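Support > Growing Indoors > Hillolik Seed Shelf > Section 4: Lights, Timer and First Sowing

4. Lights, Timer and First Sowing

Okay, the shelf is standing and it doesn't wobble (if it does, go back to Section 3 and do the feet again, I'll wait). Now comes the part I like best. Set aside an evening for it, put something on the radio, and have your seed packets nearby so you can check them as you go.

You'll need the light bars, the hanging cords, the timer, the link cable and a power strip with an on/off switch. The strip doesn't come in the box. I use a plain Studport one and mount it on the side of the shelf, up high, with the outlets facing out.

4.1 Hanging the lights

1. Lay all the light bars face up on a towel. Wipe them with a dry cloth.

2. Clip a cord to each end of the first bar. The clip goes in with the flat side toward you and you should hear it snap.

3. Hook the cords over the shelf above, one front and one back. Slide the toggles until the bar hangs level. I go by eye and it's been fine!

4. Do the rest the same way, then run the link cable from bar to bar, starting at the top.

5. Plug the last cable into the timer and leave the timer unplugged for now.

Caution: Never connect more than 4 bars in one chain. If you bought the add-on shelf, its lights need their own timer and their own outlet.

Note: The older Karakaya bars fit the cords but not the link cable. The plug looks close enough that you'll be tempted to push. Please don't — I cracked a socket that way and had to order a new bar.

4.2 Setting the timer

The timer has a dial and two buttons, and the buttons do different things depending on how long you hold them, so go slowly.

1. Plug the timer into the power strip and switch the strip on. The display blinks.

2. Hold the left button until the blinking stops. Turn the dial to the current time and press once.

3. Turn the dial to the hour you want the lights on. Press the right button.

4. Turn again to the hour you want them off, and press the right button again.

I start mine at 8 in the morning and let them run until bedtime. Lettuce and basil are happy with that. Onions started in December get the same hours at my house and I've never had a complaint from them.

Note: After a power cut the timer keeps your on and off hours but loses the clock. If the lights come on in the middle of the night, that's what happened. Repeat step 2 and you're done.

4.3 Getting the trays ready

Any shallow plastic tray that fits the shelf will do under your pots, as long as it has no holes. Give it a wash with warm water and dish soap first, old or new. Seedlings are fussy about leftovers from last year, and a dirty tray is where most of the fuzzy gray stuff gets started. 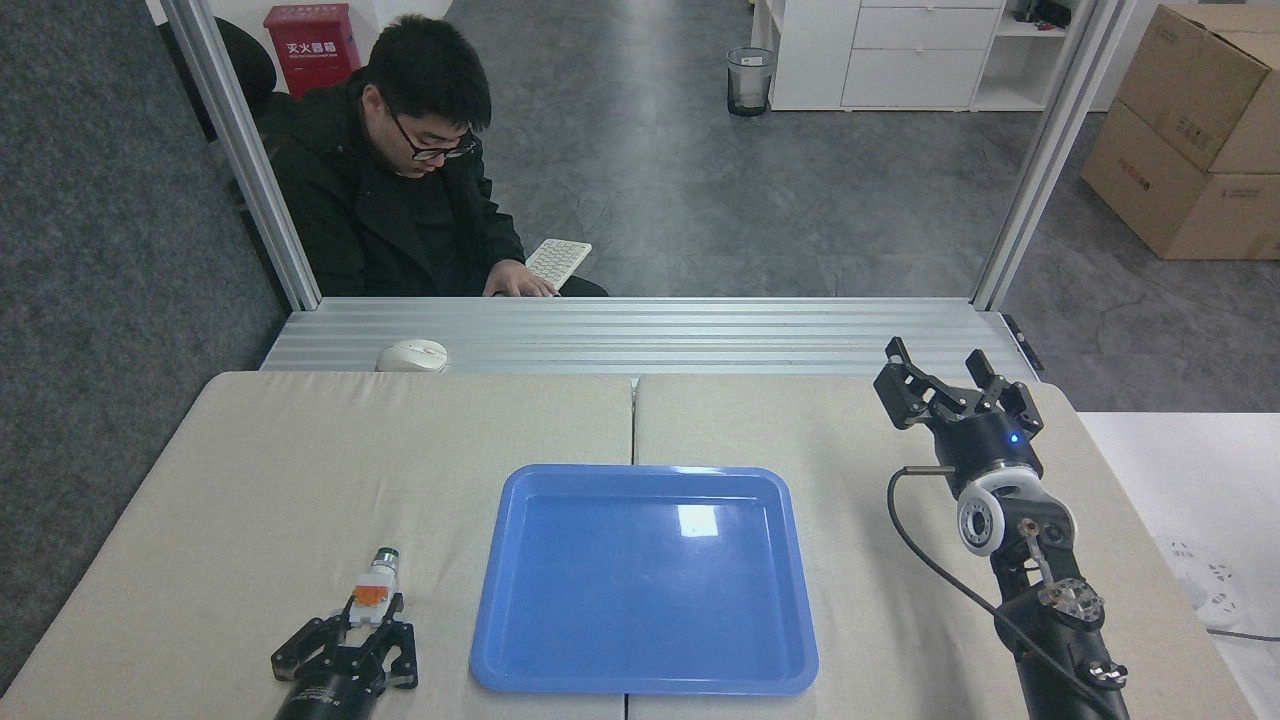

Fengying Dai wrote in after trying an earlier version of this guide: I filled the tray right up to the rim the first time and lost half my peppers to rot. Now I pour in a thin layer, go make tea, and tip out whatever the pots haven't taken. My peppers have been sturdy ever since, and I water a lot less than I used to.

I've switched to the tea method too, and I'd say it suits nearly everything except celery, which really does like wet feet. So, for the first sowing:

1. Dampen the seed mix in a bucket. Squeeze a handful. It should hold together and let go of a drop or two, no more.

2. Fill the pots loosely, tap them on the table, and top them up.

3. Sow to the depth on the packet. For tiny seed like snapdragons, just press it onto the surface and skip the covering.

4. Label every pot before you pick up the next packet. I mean it! I once raised a whole shelf of mystery squash and gave it away to anyone who'd take it.

5. Set the pots in the trays, add water from below, and drain off the extra.

6. Lower the lights until they hang a hand's width above the pots.

Caution: Switch off the power strip before you lift a full tray off the shelf. Water and link cables sit closer together than I'd like.

4.4 The first couple of weeks

Raise the lights as the seedlings grow — if the stems go long and pale, you've left too big a gap. Keep a small fan going in the room if you have one. Most of my tomatoes are up by day 11, and the parsley takes its own sweet time, so don't dump those pots early.

If a light bar flickers, swap it with its neighbor. When the flicker moves with the bar, the bar is faulty. When it stays put, check the link cable at both ends and then see Section 6.

Related guides
Section 3: Putting the Frame Together
Section 5: Potting Up and Hardening Off
Section 6: Flickers, Buzzes and Dead Bars
Peterent Heat Mat: Quick Start
Saving Labels and Pots for Next Year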